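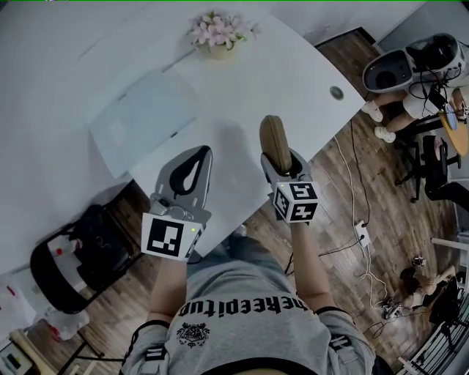
Headband

A headband is a strip of material worn around the head or across the forehead. It may hold back hair, absorb sweat or serve as ornament. Stretch fabrics are common in sport.

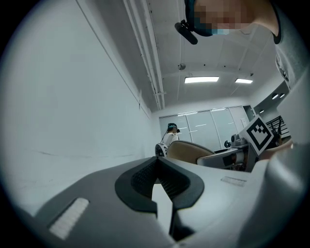

Headwear in dark navy and teal

In her study of everyday dress, Nives Bellini divides headbands into 3 groups: woven, knitted and rigid.

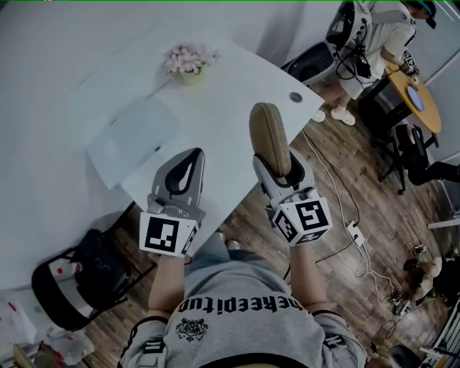
Rigid bands, usually curved to grip behind the ears, are treated separately in the Tavstead collection, catalogued by Wumpini Frimpong.

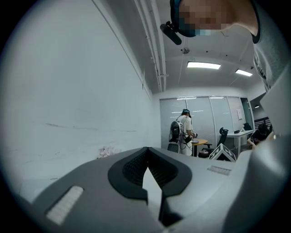
Dark teal headband worn around the forehead

See also: Hairband; Sweatband; Turban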